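Short thread on hard water and why your kettle furs up faster in one town than the next.

1/ Hardness is dissolved calcium and magnesium, usually quoted in mg per litre as calcium carbonate. Our supply in Gustby was 354 on the last report. My sister's in Udano is soft enough that she has never bought descaler.

2/ Heating drives off carbon dioxide. The bicarbonate in the water then turns to carbonate, which hardly dissolves, so it drops out on the hottest surface it can find. In a kettle that is the base plate or the element.

3/ This part is called temporary hardness. Permanent hardness is mostly sulphates and stays in solution when boiled. A single total on the supplier's page does not separate the two.
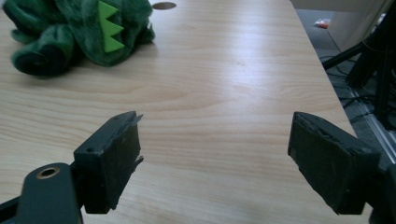
4/ I have logged every boil since last July: 905 so far, one litre each, same kettle, emptied every night. Scale was visible by the second week.

5/ Citric acid clears it. Two tablespoons in a litre of warm water, leave for half an hour, rinse twice. Don't boil the solution, as hot citric acid can leave calcium citrate behind, and that is harder to shift than what you started with.

6/ Vinegar works too but is slower and the smell hangs about.

7/ Jug filters swap some of the calcium for hydrogen ions. Mine drops the reading for the first few weeks, then creeps back up. I change the cartridge on the reading and ignore the calendar light.

8/ Test strips are coarse. A drop-count kit costs more and gives steps of 10 or so. Next I'll compare two kits on the same tap.

Last updated 19th June

Comments

Efua Lamptey: Does 5 apply to coffee machines as well?

Nana Ansah: Check the manual first, mine says no citric acid at all because of the aluminium boiler.

Efua Lamptey: Thanks, will look.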